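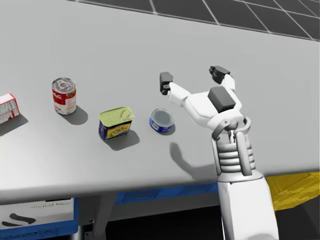
I have been shopping with one of those food scoring apps since August, and I think I'm done with it.

The one I used is called Bellis. You scan the barcode, it thinks for a second, and a number comes up between 0 and 100 with a colored ring around it. Green is good, red is bad, and there's a wide band of orange in the middle where most of what I eat seems to live. A coworker, Tekle Asfaw, put me on to it. He swears he sleeps better. Maybe he does. He also quit drinking coffee after lunch the same month, and I know which one I'd bet on.

What bothered me first was the soup. I eat a lot of canned soup, I'm not going to pretend otherwise, and the tomato one I buy got a 12. Fine, it's salty, I can read. Then I scanned a carton of Plumel tomato soup, the kind with a watercolor of a field on the front, and it got a 95. So I stood in the aisle and compared the two labels like a crazy person. The sodium per cup was close enough that I wouldn't notice. The sugar was higher in the Plumel. The difference, as far as I could work out, was that one of them said organic and the other one had citric acid in it.

I wrote to the company and asked how the score was put together. It took them a while, and the answer said the method was "holistic" and "guided by nutrition science." No weights, no formula. If a teacher graded my kid's paper that way I'd be in the office by the end of the day.

Then there's the premium tier, which costs money every month and offers you "better choices" under each item. I paid for it to see. Nearly every swap I got was from one of two brands, Plumel or Jivine. I can't prove anything and I'm not saying anyone paid anyone. I'm saying that if I were a cracker company I would want to be in that box very badly, and I'd like to know how you get in.

A friend told me to try Skurnura instead, so I did that for a couple of weeks. It gives letters instead of numbers. My 12 soup was a C over there. Same can, same barcode. Olive oil got a D, and plain white bread got a B, and I deleted it in the parking lot.

I'm sure someone will write in to say the apps help people who never looked at a label before. Could be. But I looked at labels before, and what I noticed is that I'd stopped. I was scanning and putting back, scanning and putting back, and I couldn't have told you how much salt was in anything. The label has that printed right on it — grams, milligrams, serving size, the whole boring list. It isn't perfect either (who eats half a can of soup?) but at least you can check the math.

My last grocery trip without the phone took about half as long. I bought the soup. It has 597 milligrams of sodium in a serving and I have most of it with toast, so I went easy on the butter and skipped the chips. The subscription runs out next month and they've already emailed me twice with a discount.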